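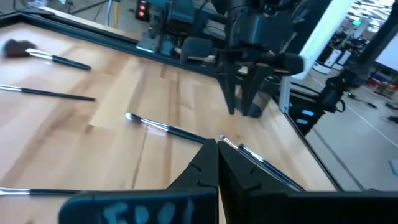
5. Failures with slender objects

5.1 What went wrong

The Cuviveo cell ran well on boxes, cups and folded cloth, and we expected brushes and pens to be a small step from there. They were the worst group in the study. Of 436 pick attempts on slender objects at the Bristarville site, 71 ended in a fault of some kind. Most of these were harmless. The arm closed on nothing, or dropped the object within a few centimetres of where it had been, and the trial was marked as failed. A smaller number ended with the two arms touching, and one of those damaged a gripper finger badly enough that work stopped until the next morning.

The objects were spread by hand before each trial, with no set spacing and no set direction. Figure 3 shows makeup brushes on the table from the wrist camera, with the fingers of the other arm open above the wood. A gripper has to come very low for objects like these. For a cup, the fingertips can stay well clear of the surface, and a small error in height makes no difference. For a brush handle lying flat, the same error leaves the fingers closing over the top of it or pressing into the table.

We sorted the faults into false grasps, table contacts and arm contacts. Faults that fitted more than one group were placed by whichever event came first in the log.

5.2 False grasps

False grasps made up 61 percent of all faults on slender objects. The Stunix driver decides that an object is held when the motor current rises above a threshold before the fingers reach their closed position. This works when the object is wide. With a pen handle, the closed position and the held position are very near each other, and wear in the linkage is enough to make one look like the other. The driver then reported a held object when the fingers had only met each other, and the arm went through the rest of the motion, lifting, turning and releasing with nothing in its grip.

The reverse also happened. On thin handles the current sometimes rose too late, so the driver reported an empty grip while an object was in fact held. The planner then sent the arm back for a second try at the same spot, carrying the first object with it. In several trials this swept nearby objects off the table. These were logged as single faults even when more than one object fell, and the counts given here understate the amount of tidying up involved.

Colour and shine added to the trouble. Pens and brushes that are mostly dark with a bright metal part were often split in two by the detector, which returned the metal as one object and the handle as another. The grasp point was then placed near the end of the metal part, well away from the middle of the object, and the object swung when lifted. Reflected light on the table top gave extra detections that moved when the lights were changed.

Figure 4. Pens spread on the work table, seen from the fixed camera.

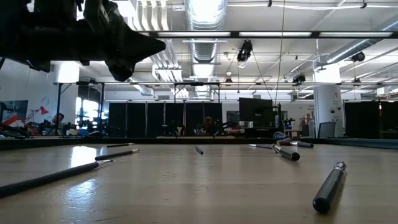

The fixed camera helped less than we had hoped. At its low angle, near objects look much larger than far ones, and a pen pointing toward the lens is shortened to a stub. We had set a minimum length for a valid detection to keep out crumbs and scraps of tape, and that limit removed real pens when they lay end-on. We dropped the limit partway through the study. The false detections it had been keeping out came back, but they were easier to reject later using the wrist view.

5.3 Table contacts

Table contacts were the least serious group and the easiest to explain. The height of the table was measured once, at its centre, and treated as flat. A later check showed the surface was slightly higher toward one corner. Picks near that corner pressed the fingertips into the wood, the joint torque limit tripped and the arm held its position until an operator cleared it. Clearing the fault meant releasing the brakes, and the arm sagged a little as this was done. We now ask operators to support the forearm with one hand before pressing the release.

Replacing the single height with a measured grid removed nearly all of these faults. It should have been done at the start.

5.4 Arm contacts

Contacts between the arms are the ones that concern us from a safety point of view. Both arms share the middle of the table, and Petchrat, the motion planner, gives that area to one arm at a time by means of a lock. The lock was released when the arm holding it reported that its task was done. After a false grasp, the task was reported as done early – the driver had skipped the regrasp step – and the lock was released while the arm was still low over the table. The other arm then moved in.

Figure 5. Both arms working over the table. 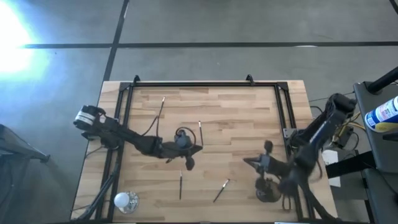 Speeds in the shared area were limited to 20 percent of the rated maximum, and none of the contacts caused injury. No one had a hand inside the work area at the time of any of them. That was due to the habits of the people running the trials more than to the system. The rule on paper allowed an operator to reach in and move an object whenever the nearer arm was idle, and an idle state was reported in the same way as a finished task. An operator following the rule exactly could have reached in during the same gap that let the second arm through.

The damaged finger came from a contact of this kind. The wrists met first, the cable loop on one arm caught on the other, and the arm pulled against it for roughly a second before the torque limit stopped it. The torque limit had been raised in May to stop nuisance trips when picking up heavier objects, and it had not been set back for the slender group. The change was written in the lab notebook but not in the configuration file, and we found it only when reading back through the notes after the contact.

5.5 Changes made

The lock is now released on measured position. An arm must be above a fixed height and outside the shared area before the other may enter, whatever the driver reports. The idle state has been separated from the finished state, and reaching in is allowed only when both arms are parked and the enable switch is off. Torque limits are stored with each object group and loaded at the start of a run.

For false grasps, we added a check from the wrist camera after the lift. If the area between the fingers looks the same as it did before closing, the grasp is treated as empty. The check fails on the thinnest handles, where too few pixels change, and for those we still rely on the operator. Cable loops on both wrists have been shortened and tied down, although this reduces the range of the last joint and a few grasp angles used in Section 4 can no longer be reached.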